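Grakgate Opens Sign-Ups for the Tabletop Tidy, Its Second Winter of Getting Trash Off Our Desks

NODCOMBE, 16 Jan 2018

Hi, all! Severino Ibarra here, from the home goods shop on the corner that you probably know as Grakgate. I'm supposed to write these announcements in the third person, and Iolo has asked me to more than once, but I've tried it and I sound like I'm reading somebody's will. So you get me, in my own words, with the news up top: the Tabletop Tidy is back, sign-ups are open now, and this year anybody in Nodcombe can join, including people who have never set foot in the shop.

If you missed it last winter, the Tidy is a very small project about a very small kind of mess. I mean the granola bar wrapper next to the keyboard. The tea bag envelope. The receipt you folded into a square during a phone call and then left there until spring. Most of us have a perfectly good trash can in the kitchen or under the sink, and most of us won't get up and walk to it for one wrapper, so the wrapper stays and gets friends. Our idea is to put a little bin right on the table, within arm's reach, and leave it there for 8 weeks.

That's it, pretty much! You pick a table (a desk, a craft table, the end of the counter where the mail lands), you put a small bin on it, and you use it. Once a week you empty it and send us a line or two telling us how it's going. You can use any small container you already own. A coffee can is great. So is an old flowerpot, as long as it doesn't have a hole in the bottom, which I learned the messy way with a pile of pencil shavings.

For people who'd like a bin from us, we have the Lekance on the shelf, our own little tabletop model, and you can borrow one for the whole 8 weeks with no deposit. Bring it back at the end or buy it, whichever you like. We did it that way last year and I thought half of them would vanish. I'm happy to say only 2 didn't come home, and one of those was returned in December with a very nice note and a jar of pickled beets.

Now for the number I've been dying to share. Last winter the people in the Tidy sent in tallies every week, and when Iolo Gough added everything up (he runs our back office and loves a column of figures more than is healthy), we had more than 1,904 bits of trash that went into a tabletop bin. Wrappers were the biggest group by a mile. Then tissues, then tape ends, then those little stickers off the fruit. I had no idea I ate that much fruit.

We've changed a few things this time, mostly thanks to complaints, so please keep them coming.

First, tape. Small bins are light, and light bins tip over when you drop something in from the side or when the cat takes an interest. A lot of you asked if it was OK to stick yours down, and yes, please do! A few strips around the base will hold it. Painter's tape is kindest to a nice finish, so test a hidden spot first if your table is one you care about.

Second, flap lids. Some people love them because you can't see the trash. Some people hate them because you have to nudge the flap with the wrapper and then the wrapper sticks to it. I go back and forth. If you have a bin with a flap, try it both ways for a week each and tell us which you kept.

Third, please squash things. Chip bags and candy wrappers spring back open, and a small bin can look full when it's mostly air. Scrunch it in your fist, drop it in, give it a second little push. I empty mine half as often now.

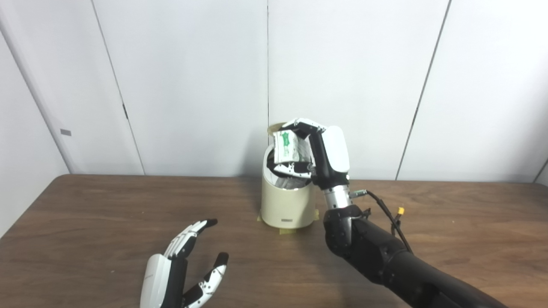 A crumpled green-and-white wrapper over the mouth of a cream tabletop bin, taped down at the base.

Iolo would like me to add a word of his own, so I'm passing it along: "I signed up last year to be polite. My desk has been clear since the second week and I'm a bit annoyed about it." From him that's a rave.

We'll be holding a kickoff evening at the Juntunen, the reading room next to our shop, with snacks (wrapped ones, obviously) and a table of odd containers that people have turned into bins. Bring yours if you're proud of it. Doors open at 7 and we'll wrap up whenever the coffee's gone. Kids are welcome, and there'll be paper labels and markers so they can name their bins. My niece's is called Gary.

To sign up, stop by the counter at Grakgate and put your name on the sheet, or ask for a card if you'd like to mail your weekly notes in. It costs nothing. You don't need to start on the same day as everybody else either, so if your table needs a good dig-out first, take your time.

Press folks, you're welcome at the kickoff too, and either of us will gladly talk your ear off. Ask for Severino about the project and the bins, or Iolo if you want the tallies broken down by week. He has charts.

About Grakgate

Grakgate is a home goods shop in Nodcombe selling bins, baskets, hooks, shelf liners and other things for keeping a house in order. The Tabletop Tidy is run by the shop staff each winter.

Contact: Severino Ibarra or Iolo Gough, at the front counter during shop hours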